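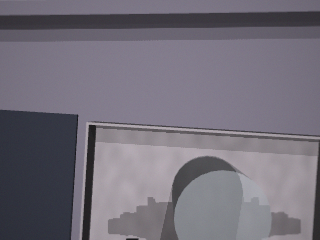

March
By Hugo Aranda
Print | E-mail

Many of you have stopped me to ask how the equipment budget is coming along, so let me share what I know over a cup of coffee, so to speak. We have set aside $40,400 for the new tray-loading cell, and the Iltel quote came in $934 under that — a very welcome surprise! Hayashi has yet to send its price for the grippers, and I would like to see that before anyone signs anything. In the meantime we are trying out layouts in simulation, moving trays and parts on the screen while it costs us nothing but time. If your station needs more than 100 parts an hour, please drop me a line before the order goes in.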